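Looking After a Pale Wooden Table (and Clearing It Properly First)

If you've been reading these pages for a while you'll know I have a soft spot for light wood. We bought our own table the year we moved to Senudstead, and I remember standing in the store with my hand flat on it, thinking how bright it would make the kitchen. It did, too! What I hadn't thought about was how much a pale table shows you. A dark one will hide toast crumbs until Sunday. A pale one tells on you by eight in the morning.

So I've gathered up what works for me, along with what readers have sent in over the past few months. Some of it is so plain you'll wonder why I bothered typing it. I did because I managed to do most of it wrong for years.

Before you start, find out what your table is made of, if you can. The label underneath may say, or the paperwork, or the store may remember. Laminate, lacquered wood and oiled wood can look like cousins from across the room, but they don't want the same treatment. If you really can't find out, treat it as the fussiest of the three, meaning very little water and nothing gritty. You won't hurt anything that way.

Clear it all off

I mean all of it. The fruit bowl, the mail, the candle, the salt, the pen that doesn't work. For years I cleaned around things (lifting the fruit bowl with one hand and swiping under it with the other) and I ended up with a faint ring where the bowl lived and a dull patch where the mail lived. Get a tray or a laundry basket, put everything in it, and carry it right out of the room. If you only set it on a chair it will creep back before you've finished.

Then get your eyes down low and look across the top toward the window. Straight down, a pale table nearly always looks clean. From the side the light skims over it, and you'll pick up the specks and sticky spots you'd have sworn weren't there. I do this crouched by the end chair with my coffee, and my family has stopped asking.

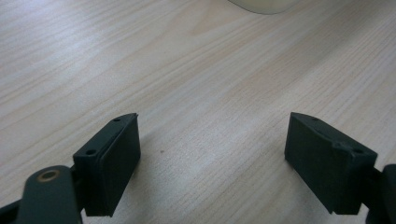 Can I use ordinary dish soap on a light wood table?

A few drops in a bowl of lukewarm water are fine on a sealed or laminate top, as long as the cloth is wrung out hard and you go over it again with plain water afterward. On an oiled top, save the soap for greasy spots only, since it lifts the oil over time and leaves the wood thirsty.

I get that one in the mail more than any other, and I think it's because the bottle is always right there by the sink. My trouble was never the soap itself, it was how much I used. I'd squirt it straight onto the table, feel very thorough, and then wonder why the whole thing was streaky by lunch. Streaks on a pale table are nearly always leftover soap. If yours has them now, don't add any more product. Wipe it twice with clean water and a clean cloth, dry it, and see how you feel about it then.

The everyday wipe

Crumbs first, always. Use a soft brush, or a dry cloth, or the side of your hand if you're among friends. A wet cloth on a crumbly table just makes paste, and any grit gets dragged along under your palm.

Next the damp cloth, following the grain. If the lines in your table run slantwise to where you're standing, move your feet and go with the lines anyway. Work in long strokes from one end to the other and lift the cloth at the end of each one. I used to go in circles because my mother did, and her table was covered in oilcloth, so it never mattered for her.

Then dry it. This is the step everybody skips, me included, and it makes more difference than any bottle you can buy. An old flannel pillowcase cut in four is perfect. Kalkidan Hadgu wrote to say she keeps hers on a hook on the back of the pantry door, one for drying and one for polishing, and she's sewn a red thread into the corner of the polishing one so they don't get mixed up. I copied her that same afternoon.

Check the edges while you're there. Run the cloth along the underside of the rim, where small hands grab hold after pancakes. You'll be sorry you looked, but you'll be glad you did.

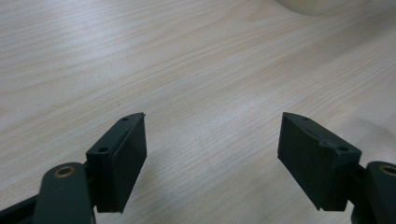 FILED UNDER: Stains, Rings and Scratches

White rings from hot mugs are usually moisture caught in the finish, and they're friendlier than they look. Leave the table alone overnight first, as a fair number of them fade without any help from you. If the ring is still there in the morning, lay a dry cotton cloth over it and pass a warm iron across, no steam, just a few seconds at a time, and keep lifting the cloth to peek. Please don't do this on laminate, and don't wander off to answer the phone.

Dark rings are another story. Those mean water has gone down into the wood itself, and on a solid table they generally need sanding. I'd practice on a leg or the underside before going anywhere near the middle.

For pen marks on a sealed top, a little rubbing alcohol on a cotton swab will often do it. Touch it to a hidden spot first and wait a few minutes. Dab, don't scrub, and change to a fresh swab as soon as the old one picks up color, or you'll be drawing with it. Inês Mota swears by a plain white eraser for pencil and light scuffs, and after trying it on our table (homework season) I'm with her entirely.

Candle wax wants to be cold before you touch it. Put some ice in a bag, rest it on the wax until it goes brittle, and ease it up with the edge of an old plastic card. Wipe off the wet from the bag right away.

Fine scratches in an oiled top can be coaxed out with paper. I own a box with every grit in the store, and the only ones I ever reach for are 400 and, on a very good day, 500. Go lightly, with the grain, wipe off the dust, and put a thin coat of oil on after. And don't sand laminate at all, ever! The pattern is only a thin layer and there's no getting it back.

Sheen, and living with it

A reader on our street, Arnout Dierckx, asked me why his table looks gorgeous in the evening and patchy all morning. I went over on a Wednesday with my cloths in a bag, quite ready to be useful, and it was the window. His table sits right across from it, and in the morning the light lands in the middle of the top and washes the grain out. By the afternoon you could see every line again. We had cake instead.

So do look at your table at a couple of different hours before you decide something's wrong with the finish. Stand on the other side of it. If the pale patch moves when you move, it's only shine, and you can put the polish away. If it stays put, run your fingertips over it. A waxy or tacky feel means build-up, and the two-wipes-of-plain-water trick is where I'd begin.
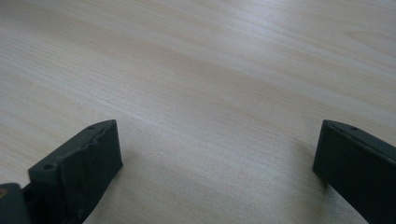
Sunlight does change wood slowly, though, and that's a different thing from glare. Pale wood tends to mellow toward yellow over the years, and if a runner or a big bowl has been sitting in one place all that time, you'll find its outline underneath. Shift your things about every week or so. Ours go to a new spot each time I change the dish towels, simply so I'll remember, and if the table has leaves I'd pull them out now and then so they can color along with the rest.

Oiling, for those of you with oiled tops, is a twice-a-year job in our house, once in May and once when the heating goes on. Pick a dry day and open a window. Put on far less than you think you need, rub it in along the grain, give it as long as the tin tells you, and then take off every bit that's still sitting on the surface. Any oil left standing goes gummy, and you'll be peeling placemats off it for a month. Spread the oily rags out flat outdoors to dry before they go in the trash, never bunched up in a corner, as they can heat up and catch fire all on their own.

As for what goes back on the table afterward, I try to be strict. Felt dots under the fruit bowl, a trivet that stays within reach, coasters that people can find without opening a drawer. Fenna Postma keeps only a water jug on hers between meals, and I admire that very much. I've got mine down to the bowl, the salt and one library book, and the mail has a basket by the front door now.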